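Back from Bastia since April and I still haven't told you all about the ferry, so settle in, this may take a few posts (put the kettle on, I have).

We'd booked the overnight crossing because it was cheaper than flying and I had a romantic idea about waking up to mountains. The cabin was number 659, and it was down so many stairs that I'm fairly sure we slept among the fish.

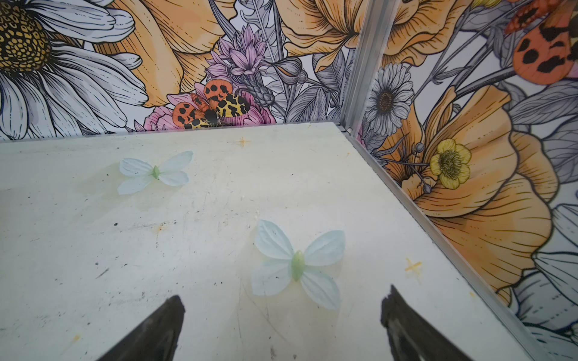

Anyway, I couldn't sleep, so at half past four I went up on deck in my coat and pyjama bottoms and found 11 other people doing exactly the same thing. We all nodded at each other very politely and then a lady shared out her biscuits!

And then the smell. Everyone tells you that you can smell Corsica before you see it and I'd always put that down to people being soppy, but it came over the rail in the dark, warm and herby, a bit like a roast dinner in a hayfield.

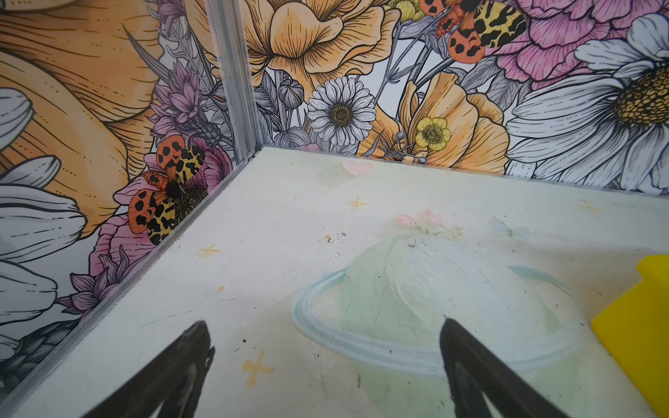
The guesthouse was a steep walk up from the port, nearly 100 steps with a suitcase that had lost a wheel in the car park at home. I loved it the moment the door opened. My gran would have loved it too, she never met a wall she didn't want to paper, and flowery paper running right into the corner like that takes me straight back to her landing. Breakfast was fig jam and more fig jam.

We had 30 euros left on the last day and spent the lot on cheese, which then had to share our cabin all the way back. I don't regret it, though the cabin may.
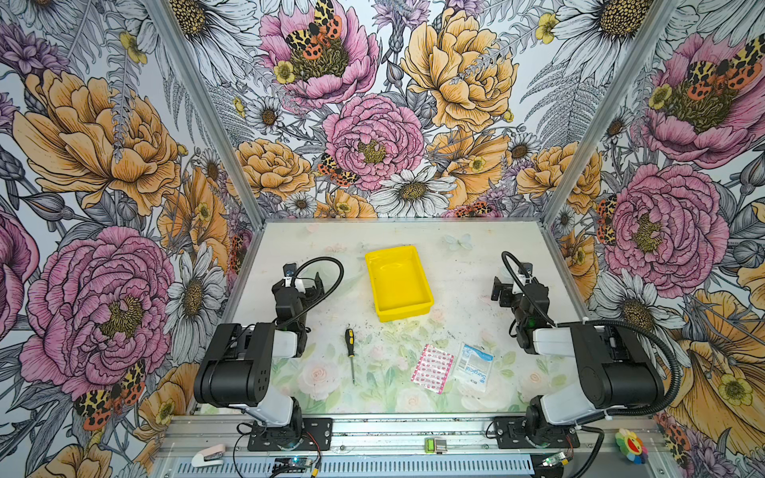 Pink peonies, white daisies and thistly purple ones, all on the walls.

If anyone has done the crossing in the autumn, do tell me what the sea was like. I'm trying to talk my sister into October and she gets queasy on a pedalo.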